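Shoes deserve a place of their own

I have a strong opinion about shoes, and I'm going to share it whether you asked or not: every pair in the house should have one spot where it lives, and that spot should be something you can see into from across the room. No lids, no drawers, no deep basket by the door.

I came to this the hard way. For years we had a big bench from Engelbrecht with a lift-up seat, and everything went in there. It looked great! It also meant that every morning at 7:30 somebody was head down in it, digging for a left sneaker. I once timed myself and it took 4 minutes, which doesn't sound like much until there's a bus coming.

So the bench went to the garage, and these days I'm a fan of little open cubbies, the lower the better. If it's part of something fun, like a kid's chair with room underneath, even better. Children will put their sandals under a bright red chair long before they'll put them in a beige box in the closet (I've tried the beige box). Sneakers are the harder case. They're bulky, they tip over, and they get left wherever the foot came out.
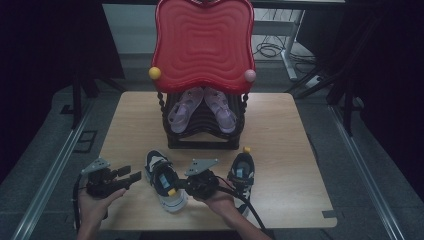
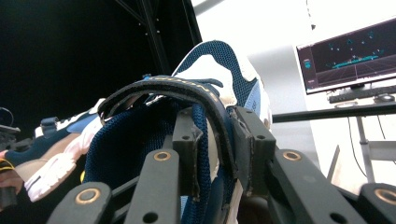 Sandals in the cubby under the red chair in the first photo, and navy, white and light blue sneakers in both.

My sister-in-law swears by the tall racks from Urnari, and I get it, they hold up to 30 shoes and take up almost no floor. But look at who uses them. The adults do. Anybody under four feet tall drops their shoes next to the rack and walks away, and I can't really blame them.

The other thing I'd argue for is keeping pairs together with the toes facing the same way. Fussy, I know. I used to roll my eyes at it too! But a pair set down neatly gets picked up as a pair, and you spot a missing shoe right away – the night before, with any luck, and before anyone is standing at the door in socks.

Do you need to buy anything? Probably not. A low shelf works, so does an old crate on its side. I spent 15 dollars on a secondhand stool with an open bottom and it has done more for our hallway than that bench ever did. The bench is full of garden hoses now, and it's pretty good at that.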